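Kanura Bench Label Printer: Review

Reviewed by Nerea Sepúlveda, Mornbridge Workshop Notes

The Kanura is a desktop thermal transfer printer for small shops that label parts, cables and bins. I bought one at retail in December to replace an aging handheld unit, and it has been in daily use ever since. The job counter now reads 343.

Setup

The box holds the printer, a power supply, a USB cable and one starter cartridge of white polyester tape. The driver installed without trouble on two of our three computers. The third needed a manual port assignment, a step covered on the last page of the manual and nowhere else. There is no wireless option. The cable is short, so plan on keeping the printer next to the computer.

Print quality

Text is sharp down to 6 point. Below that, the closed letters start to fill in, and a lowercase "e" is hard to tell from an "o". Barcodes scanned on the first pass at the default darkness setting. Raising the darkness made them worse – the narrow gaps between bars closed up.

Adhesion depends mostly on the surface. Labels held well on painted steel and smooth plastic after a wipe with alcohol. On textured plastic, the corners lifted within a week.
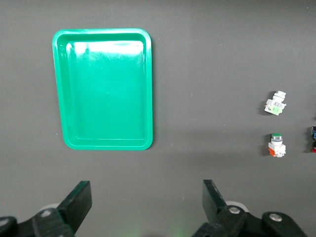

Software

The label editor is plain and quick. Templates can be saved, and sequential numbering works as expected, including leading zeros. Spreadsheet import is weaker. It reads the first sheet only, and it drops any column with a blank header without giving a warning. Lejla Georgiou, who runs our stockroom, lost half a batch that way and now checks every file in the preview window before printing.

Undo goes back 3 steps. For a layout tool, that is too few.

Cutter and tape waste

The automatic cutter leaves a clean, square edge. The half-cut mode, which slices the label but leaves the backing in one strip, is the best feature of the machine and saves a lot of time on long runs. Each job starts with a blank leader, so single labels are wasteful. Batch them where possible.

Noise and heat

Printing is quiet. The cutter is loud enough to interrupt a phone call. After a continuous run of 70 labels the case was warm near the exit slot, and print density had not changed.

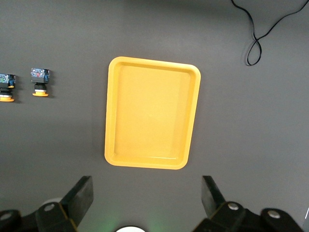 Does it accept tape from other makers?
Only if the cartridge has a readable chip. An Igwe cartridge of the same width fit the bay, but the printer reported an empty slot and would not feed. Budget for Kanura tape.

Verdict

Recommended for shops that print in batches from a fixed computer. For occasional single labels, a handheld unit costs less and wastes less tape.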